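4 实验：同一对机械臂，两套控制器

4.1 设置

前一节讲的是控制器在论文里应当怎样工作，这一节讲它们在桌面上怎样工作。两者的差距，读者可以自行估量，我们也附上了数据。

参与比较的控制器有两套。Jovico 采用末端位置跟踪，外加一层固定增益的力矩限幅；Alon 采用变阻抗控制，阻抗参数随夹爪开合角和腕部力矩的估计值调整。机械臂、器械、主手和显微视频链路完全相同，切换控制器只需在控制台上重启一次伺服进程。重启时左臂偶尔会轻轻点一下头，操作者普遍认为这是礼貌，我们认为是积分项没有清零，投稿前已经修正，修正前后的试次没有混用。

任务选的是间断缝合：在合成组织垫上沿预制切口进针、出针、拉线、打结、剪线，然后换一个位置再来。组织垫由 Pritska 提供，同一批次，表面经过染色以便辨认切口。选这个任务的理由并不高深：它在文献里被做过太多遍，谁都能看出我们做得好不好。评分沿用 Nair 量表，但删去了其中关于“整体流畅感”的条目。两名评分者在预实验中对流畅感的意见一致性之低，足以单独写一篇论文，我们不打算写。

实验共完成 68 个试次，每套控制器各占一半，顺序随机。操作者不知道当前运行的是哪一套。严格地说，他们被告知不知道；事后询问，多数人猜对了，依据是 Alon 在接触组织时“手感发黏”。盲法因此只能算半盲，我们在 5.3 节再谈。

每次夹爪闭合并检测到负载，记为一次夹持事件。68 个试次合计 1,267 次夹持事件，其中 336 次判为异常，包括滑针、针体转动、丢线和误夹组织。异常率乍看之下不大体面，需要说明的是，判定阈值定得很严：针在夹爪中绕接触线转过一个很小的角度即计入，即便操作者随后毫不在意地把这一针缝完。若改用“操作者叹气”作为判据，数字会好看许多，可惜录音设备当时没有开。

4.2 持针与对侧反力

持针阶段的困难在于，两只手各有各的任务，却共用同一块软组织。右臂把弯针送向切口上唇时，左臂通常在切口下方压住或托起组织，使创缘外翻，好让针尖有一个像样的入射角。图 4 是这一配合的典型姿态：右侧持针器夹着弯针停在切口上方，左侧夹爪抵在切口下方偏左处，组织在那里隆起一道褶。缝线从针尾沿器械杆向右上方延伸，切口左端已有一个线结。

对控制器而言，麻烦全在那道褶上。左臂施加的力经由组织垫传到切口附近，进针时右臂感受到的负载里便混进了左臂的贡献。Jovico 对此的处理方式是不处理。它跟踪位置，力矩到了上限就截断，至于力从哪里来，不在它的职责范围之内。这种态度在左臂静止时相当可靠；左臂一旦在进针过程中调整姿态，右臂就会出现一次短促的补偿，针尖随之偏离原定的入点。

Alon 的思路文雅得多。它把腕部力矩分解为沿针弧方向和法向两部分，法向变软，切向保持刚度。进针平顺了，针体转动也少了。代价是法向变软以后，操作者想用针尖轻轻拨一下创缘时，器械会客气地让开。有一位操作者连续拨了几次，最后换成左手去拨，缝合质量没有受影响，Nair 量表上的“双手协调”一项还因此加了分。量表不问动机。

两套控制器在持针阶段的差别主要来自针体转动一类。滑针的次数则几乎分不出高下，原因大概在夹爪而不在控制：夹持面的纹理是同一种，针也是同一种，控制器再聪明也改变不了摩擦系数。我们起初并不愿意承认这一点，为此把闭合力的参数扫描重做了一遍，结果与第一遍相同，于是承认了。

图 4 持针阶段。右侧器械夹持弯针，左侧器械在切口下方抵压组织。

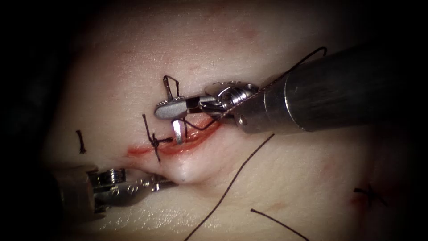 4.3 拉线与缝线管理

持针阶段是论文喜欢写的部分，缝线管理是试次真正花时间的部分。线细、软、颜色深，在组织垫上随便一躺就能躲过半数视觉算法；它自己没有刚度，却能把张力忠实地传给任何与它接触的东西。控制器设计者一般假定夹爪里要么有物体，要么没有。线介于两者之间。

图 5 给出了线管理阶段的一个瞬间。长线自切口下缘附近向右下方斜拉过组织垫，左侧夹爪闭合或接近闭合，位于线旁，似在夹持或引导；右侧夹爪张得很开，线从其前下方经过，并未被夹住。弯针在视野上缘。这类构型在记录中反复出现，对两套控制器都是考验：张开的夹爪离线很近，任何一点无意的漂移都可能把线带走，而负载检测此时不会给出任何提示，因为本来就没有负载。

Jovico 在这里扳回一城。位置跟踪的好处是，你让它停在哪里，它就停在哪里。夹爪张开、没有接触时，Jovico 的末端几乎没有漂移。Alon 由于在低负载下降低了刚度，腕部会随主手的细微抖动轻轻摇摆，幅度不大，但线也不粗。误触缝线在 Alon 条件下更多，其中大部分没有后果，少部分需要操作者退出来重新找线头。找线头的时间没有计入夹持事件，却计入了完成时间，这也是 Alon 夹持表现较好而总用时并不占优的主要原因。

夹线时情况又有不同。Alon 的负载检测以腕部力矩估计为基础，细线产生的力矩与传感噪声处于同一量级。其结果是，夹爪已经夹住了线，控制器却仍然以为两手空空，继续按空载模式运行；等操作者一拉，力矩突然出现，模式切换，器械先软后硬地抖一下。操作手册把这一现象称为“平滑过渡”。我们在预实验之后加了一个由夹爪闭合角触发的辅助条件，抖动明显减轻，但没有消失。

这里还应交代一个不大光彩的细节。我们最初的线夹持判定依赖视觉，即检测夹爪尖端附近是否有深色细长结构。组织垫表面散落的短线头同样是深色细长结构，算法一视同仁，对它们报以极高的置信度。最终的线夹持标签全部由人工逐段核对，核对工作占去了整个十一月。这段时间没有体现在任何性能指标里。

图 5 线管理阶段。长线斜跨组织垫，右侧夹爪张开，左侧夹爪位于线旁。
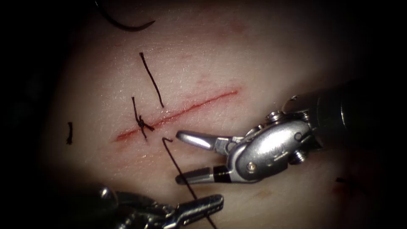

一位审稿人在上一轮意见中写道，作者把刚度下降造成的漂移归咎于 Alon，但主手一侧的滤波参数在两种条件下相同，而这组参数显然是为位置控制调的；若为变阻抗控制单独整定，漂移未必存在，文中的比较也就谈不上公平。

意见是对的，至少对了一半。主手滤波确实沿用了位置控制的默认值，我们当时的理由是“保持其他条件不变”，这句话在实验设计里一向很有分量，直到有人追问其他条件本来是为谁定的。修订期间我们补做了一组离线回放：取原有主手轨迹，换用截止频率更低的滤波器，再送入 Alon 的从端模型。空载漂移随之减小，跟踪滞后随之增大。滞后增大的程度是否会被操作者察觉，回放回答不了，因为回放里没有操作者。

因此我们把原稿中“Alon 不适合缝线管理”的表述改为“Alon 在默认主手滤波下不适合缝线管理”。这一修改使句子变长，也使结论变窄，审稿人对二者均未表示反对。

4.4 按阶段切换

既然一套擅长持针，一套擅长待着不动，自然会想到把它们拼起来：检测到针被夹持时用 Alon，其余时间用 Jovico。我们试了，只做了少量探索性试次，没有并入前述 68 个试次，也不报告统计量。

切换本身不难，难的是知道该不该切。夹针与夹组织产生的力矩相近，误判时器械会在最需要刚度的时候变软，或者在刚好相反的时候变硬。加入滞回区间以后误切减少，但延迟增加，有时针已经穿过创缘，控制器才郑重宣布进入持针模式。由操作者踩脚踏手动切换效果最好，而操作者最不喜欢，因为脚踏板已经有离合和镜头两个功能，再加一个，右脚需要的训练量就快赶上双手了。

一个较有希望的方向是把双臂状态一并纳入判据。左臂在切口旁施力而右臂闭合，持针的可能性较高；左臂闭合角很小而右臂张开，多半是在理线。在已有标签上，这一判据优于只看单臂力矩，但它依赖操作者遵循常规的左右分工。习惯用左手进针的人会让它相当困惑，我们的样本中没有这样的操作者，这一点应视为限制。

切换时的参考位姿对齐、力矩限幅的渐变方式以及左臂点头问题的修正过程见附录 B。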